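# Three months with the Tarkeo wrist camera kit

I should say at the start that I bought this with my own money (well, the lab's money, but I had to fill in the form and defend it, so it felt like mine). The Tarkeo kit is a small camera, a clamp for the wrist of your arm, a second camera for overhead, and the recording software that ties the two together. We have been using it at Brellalside to gather examples for a policy that picks up and moves small electronics, the sort of awkward black boxes that come back from customers with their leads still in. I had very modest hopes. I've been through two of these kits already, and both ended up in the drawer where we keep things we're too embarrassed to throw away.

Fitting it took me an afternoon, mostly because the clamp wants a hex key that isn't in the packet. Once it was on, though, I was delighted! The view sits low over the fingertips and holds its focus right down to the work, and that is exactly where my old camera went to mush. You can make out the vent slots on the box through the gap between the fingers, and the sheet underneath still reads as one clean colour, even with all that bright floor and wall behind.

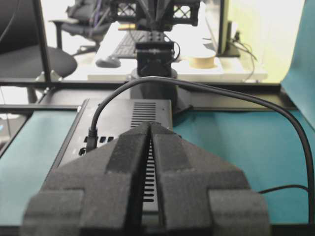
*Margarida Gouveia*

So, the software, which is where most of these kits fall down. You press one pedal to start an episode and another to keep it or bin it, and that's more or less the whole of it. I love this. My colleague Vitalii Bondarchuk, who used to hate collecting days with a passion, got through 191 episodes in his first week and only binned 21 of them. The old program made you name every file by hand, and by the end of an afternoon we'd have a folder full of "test", "test2" and "test2real", with no idea which ones had gone well.

The two cameras start together and stay together, as far as I can tell. I went through 53 episodes one by one, tapping forward and back and watching for the moment the fingers close, and I couldn't find one where the views disagreed enough to worry me. On our previous kit they wandered apart on longer takes, and we lost a good chunk of last June to sorting that out.

I do have grumbles. The wrist camera gets warm if you leave it running over lunch. The lead on the overhead camera is too short for any bench I've ever worked at, and the spare one costs more than it ought to. The manual was plainly written for an earlier version, so half the menus it talks about have moved, and I spent far too long hunting for the exposure lock (it's under "Session", of all places). Please do find it and switch it on before you record anything you care about.

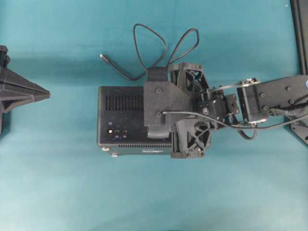
Exposure is my one real complaint about the overhead camera, and I'd want anyone buying this to know about it. Left on automatic, it hunts up and down whenever the arm comes in, and a dark arm on a light surface seems to upset it more than anything else. With the lock on it behaves much better, but you do have to choose where to set it. Ours goes from a good strong turquoise at the top to a pale, nearly washed-out cyan at the bottom, and I can live with that, as the black box and the open lattice of the fingers still stand out nicely against it. Small print is another matter. The labels beneath the two little jacks are there, but I couldn't read them to save my life, so if your task depends on telling one socket from another, budget for a better lens up top.

Support has been lovely, I must say. I wrote to them about a clamp screw that kept working loose and had a reply from a very patient man named Pádraig Mulligan, who sent me a new set in the post along with a drawing showing which way round the washer goes. I'd had it the wrong way round, of course. It hasn't budged since.

Would I buy it again? Yes, and I've already asked for a second one for the other bench. If you only ever record from overhead, you could save yourself a fair bit and get a decent webcam on a stand. For anything that happens close to the fingertips, I'd have this kit – but do order the longer lead at the same time.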